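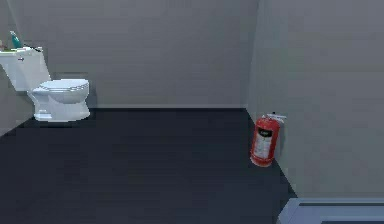 4/2/26, shop notebook, T. Sarantis

Glaze tests, second round of the Brirnelitz body. Same clay as last time, wedged from the older bag. Makis threw the cups and I cut the tiles. All of it was bisqued together on the slow program and came out with no cracks, except one tile I had already marked as suspect because I bent it picking it up off the board.

Purpose of this round is to get the white liner to stop crawling at the rim. On the first batch it pulled back from the edge and left bare clay you could feel with a fingernail. Two guesses: the glaze is going on too thick where the cup drains, or the bisque is dusty. Makis thinks dust. I think thickness, and also that we are letting the bucket sit too long between dips.

What I did:

Sieved the white twice. Plenty of lumps left on the first pass, hardly anything on the second. Added water until a dipped tile lost its shine at a slow count of five. Last time I just went by how it dripped off my hand, so I can't say how much thinner this is. Should have weighed a measured cup of it then. Did it this time and wrote the weight on the lid in marker.

Half the cups wiped with a damp sponge and left overnight. The other half glazed straight off the shelf, dust and all. Wiped ones have a dot of iron wash on the foot, dusty ones have nothing. If the dot burns out we are stuck, but it held up fine on the Lestska tiles.

Dip was 2 seconds, upside down, straight in and straight out, then a twist to throw off the last drop. Makis held his longer on one cup because he was talking. That cup is marked with an M.

The tiles got the blue over the white on the top third only. Blue is the Tzanetos recipe with the cobalt cut back. Full strength was nearly black and ran onto the shelf, and I am still grinding that off.

Firing:

Small kiln, loaded in the afternoon. Cups on the bottom and middle shelves, tiles standing in the clay racks on top. Cone packs at top and bottom. The peep plug on the lower hole is chipped and does not seat. Stuffed the gap with fiber for now, need to make a new plug.

Held the candle stage for 50 minutes with the lid propped, then closed up. Climb was steady until late, when it slowed down a lot. I suspect the bottom element. It has been looking stretched and one loop sits out of the groove. Checked the cones through the top hole and the soft one was down, target one just starting to lean. Gave it a 34 minute hold and shut off. Did not open the lid until the next day and not until I could put a bare hand on it.

Results:

Bottom cones show less bend than the top, so the kiln is firing uneven. Not terrible but enough to see in the white, which is satin on the bottom shelf and glossy in the middle.

Crawling is mostly gone. Of the wiped cups none crawled at the rim. Of the dusty ones, two have small bare spots, both near the handle join and not at the rim. The M cup crawled badly, wiped or not, so I will correct what I wrote one line up: none of the wiped cups crawled except M. So both of us have a point. Thickness is the rim problem and dust is the handle problem, or that is how I read it until there are more pots.

Blue is good. Breaks gray where it thins over the edge of the tile. One pinhole on the third tile.

The iron dots survived.

To do:

Order an element for the small kiln. Gudier had them in stock in June but the price list I have is old. Ask if they still cut to length.

New peep plug.

Weigh the white again before the next dip, it will have lost water.

Makis wants to try the white with 55 parts of the new feldspar in place of the old. Fine by me, but in a separate bucket with a lid that fits. Do not put it in the one by the sink.

Kiln shelf with the blue run is leaning by the door. It still needs grinding and a coat of wash before anybody uses it.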